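An afternoon with the pushing robot

Posted 2/7/21

My cousin works at Sekley, and for two years she has promised me that when they open the doors for visitors, she will put my name on the list. Finally she did it. So I took the bus to Clernham, 90 minutes with one change, and I was there before the gate was open.

I should say first that I am not an engineer. I repair sewing machines, and I like to look at things that move. My English is from books and from customers, so please forgive me if I use the wrong word for some part.

We were 25 visitors, and they divided us into smaller groups. My group was led by Grażyna Laskowska, who was very patient with us. She started in the corridor, with a long talk about safety, and only then we could go in. I expected a big orange arm like in a car factory. The one they showed us at the first table has only a thin rod for a finger. It cannot pick up anything. It can only push.

I asked why they don't give it a proper hand. Grażyna said that many people ask this, and that pushing is harder than it looks. When you push a block a little to the side of its middle, it turns, and then your next push must be different. I know this from pushing a heavy cabinet across my workshop alone, so I believed her immediately.
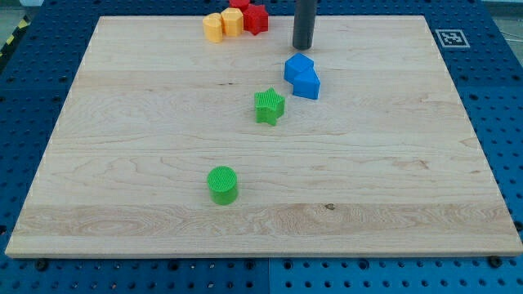

The task is given in plain words. Somebody says "move the green star to the red star" and the robot must understand which pieces are meant, and then bring one to the other. A boy in our group wanted to say it in a rude way, and his mother stopped him. I was a little sorry, I wanted to know the result.

I watched it for 7 turns. It is slow, slower than I thought from the videos — and sometimes it goes to a block, waits, and goes around to the other side, like my grandfather when he parked his car. In two of the turns it gave up and Grażyna had to start it again. She did not hide this from us, and I liked her for it.

After that we saw the sorting line from Drarnolow, which was faster and very loud, and I understood less. There was also a table from a company called Mahrous with grippers you could hold in your hand. I held one. The spring in it was too strong, in my opinion, and I said so to the man, and he wrote it down.

The coffee was free but the line for it was long, so I went out and ate my sandwich by the bus stop. My cousin says there will be another open day next July. I have already asked her for two places, one for me and one for my neighbor, who does not know about it yet.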